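Choosing a tabletop for the shared study room
Final report, Materials and Interiors II

Draft submitted Monday, December 23, 2024

1. Background

Gebru House has one study room and one big table in it. Old top was chipped on two sides and had a burn ring that everyone put their cup on anyway. The house asked our course for a recommendation on a new surface, something light because the room gets dark by mid afternoon. Budget was small. We had 17 days including the weekend we lost to another deadline.

The question we settled on: does a pale wood-look top make the room easier to work in, and how much does glare spoil it?

2. What we compared

Two suppliers, Nukness and Flelska. Nukness sent a pale top on loan. Flelska only sent hand samples, which is a problem for the comparison and we know it. A hand sample tells you color. It does not tell you what the pattern does over a full table.

We kept the old top in the comparison as a baseline, stored in the hall against the radiator (covered, we were asked to cover it).

3. Method

Each of us worked at the loan table for 42 minutes, reading on paper first and then on a laptop. Same lamp, blinds half down. Afterwards a short form: 5 questions, scale plus a comment box. Most of the useful stuff came from the comment box. We also wiped the surface down between people and wrote down anything that was left behind, pencil mostly.

Should have done a morning round and an evening round. Only did afternoons.

4. Results

4.1 Color and grain

Everybody liked the color. Creamy beige, a bit of pink and peach in the streaks, much warmer than the catalog chip. The grain runs in long curves and then opens out into those nested arches you get on flat cut boards. One comment said it was "busy but quiet," which we first took as a contradiction and then sort of agreed with. Paper is easy to find on it. White paper less so under the lamp.

The weak point is the sheen. It's soft, no hard bright spot, but where the light comes back off the surface the grain goes nearly white and a little blue, and the peach tone is lost there. 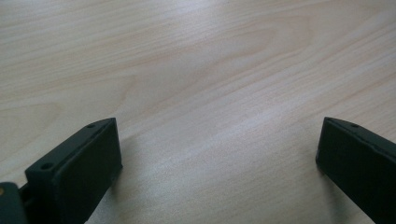 4.2 Glare while reading

Paper reading was fine for all of us. Laptop reading was worse when the bright patch sat just under the screen, and people solved it by shifting thier chair. Scores dropped a little for this question but not enough to change the order.

4.3 Cleaning

Pencil came off with a damp cloth. Ballpoint needed the Gistine cleaner from the hall cupboard. We did not test coffee, the loan terms said no.

5. Problems

Small group, all of us in the same course, all of us knew what we were testing. No full size Flelska top. Form question 4 was worded badly and two readings of it are possible so we left it out of the totals. The lamp bulb got changed partway through and we dont know if the new one matches.

6. Recommendation

Go with the pale top, but ask Nukness for the same pattern in a matte finish. Turn the table so the long side is not facing the window. If matte costs extra, a desk pad for laptop users would do most of the same job.

7. To do before the January presentation

Redo the form with question 4 fixed
One evening session at least
Get the price for matte in writing
Return the Flelska samples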